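Puzzle Corner > Twisty cubes > Lubing an old cube, worth it or not?

odesleydad
Joined: August
Posts: 14

Hi all! My daughter Xiaoyan Long (she says I have to use her full name so she gets the credit) dug her old cube out of a drawer and we've been going at it every evening after supper. She can solve it and I can get one side, sometimes. It's gotten awfully stiff, though, and the top layer catches on nearly every turn. Is it worth buying the Feveck lube, or should I just get her a new cube and be done with it?

bravwood_beth
Posts: 525

Welcome! Before you spend a dime, take it apart and wash the pieces. Warm water, a drop of dish soap, then leave them on a towel overnight. I did this with one that had been in my son's backpack all through grade school and you would not believe the color of the water. Put it back together SOLVED, or you may end up with a cube that can't be solved at all (ask me how I know).

cornercutter32
Posts: 32

I'm going to disagree with Beth a little, with love. Washing is fine, but if the top layer catches it's usually the tension. Pop the center cap and give the screw a quarter turn looser. Some of the cheap ones are riveted and then you're out of luck. I wouldn't bother with Feveck on an old cube, it gets gummy on me every time.

bravwood_beth
Posts: 525

Gummy because you use too much! One drop. I've used it for seven years and never had a bit of trouble.

cornercutter32
Posts: 32

One drop does nothing in a dry cube, Beth, we've been over this in the other thread :)

odesleydad
Posts: 15

Well, I did both, so you can each claim the win. Washed it, loosened the screws (it does have them, under the caps) and put in one drop, then one more when Xiaoyan wasn't looking. It turns so much nicer now! She did it in 14 minutes last night, with me reading the steps out loud and mostly getting in her way. Now she wants a Fan timer for her birthday, so I suppose that's my next question for you kind folks. For now we just sit down with the cube and the kitchen clock and have ourselves a grand time.

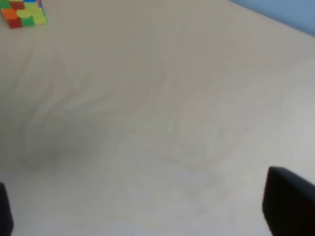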